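July, by the Stundville club newsletter editor

We drove over to Dadlow for the open afternoon at the Holmgren workshop, and what a lovely few hours it was (the parking less so). The student team there has spent the school year teaching an arm to pick odds and ends out of a metal bin, and they were so patient with all our questions! They keep a tally on the whiteboard, 2,941 tries when we arrived, and one of the girls told us the foil packaging gives them more grief than everything else put together, sunglasses included.

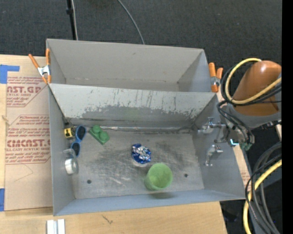 We stayed for 3 rounds and could happily have stayed for more, but the bus back to Hamdale leaves at half past four and some of our younger members were getting hungry. Next summer we hope to bring the whole club, and sandwiches.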